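Tindall Countertop Set: planning and budget card
Version 3, February 2025

Summary

Tindall is a set of simulated countertop tasks. The Cudley group put it together to decide what to buy for the kitchen bench at the Trerketville site. This card covers what is in the set, how we used it for budgeting, and where it should not be relied on.

Contents

36 task layouts, 600 episodes in total. Each layout has one arm, one work surface and a handful of objects. Tasks are picking up, moving and setting down small household items. Every episode is rendered. No real hardware was run for this release.

Why simulate first

The first draft of the equipment request listed two arms, a spare gripper and a custom counter. We had no way to say whether the second arm was needed. Running the layouts with one arm gave us a task list to hold against the quote, and the second arm came off the request. 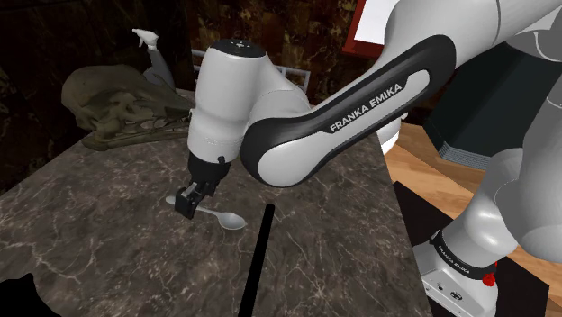
Thin, flat items drove most of the gripper discussion. They have to be taken close to the surface, so fingertip shape matters more to us than payload. We have budgeted for two sets of fingertips and left the gripper itself standard.

Budget lines

Arm and controller: quoted separately, see the purchase file
Fingertips, mounting plate and cables: 1085 dollars
Counter section and supports: nearly 600 dollars
Training, shipping and floor work: not yet quoted

The counter line assumes a laminate offcut. Stone was priced and dropped — the supports would have cost more than the top.

Schedule

Orders need to be in before June if the bench is to be ready for the fall. Plodano, our integrator, wants the floor plan before they will confirm an install slot.

Known limits

Reach results depend on where the base is mounted. If the base moves, rerun the layouts before changing the order.
Friction values are defaults and were not measured.
Cycle times in the logs should not be used for staffing or throughput estimates.
Cleaning, guarding and power are not modeled — budget for them separately.

Changes since version 2

Removed the two-arm layouts. Split fingertips out of the gripper line. Fixed the units in the reach table.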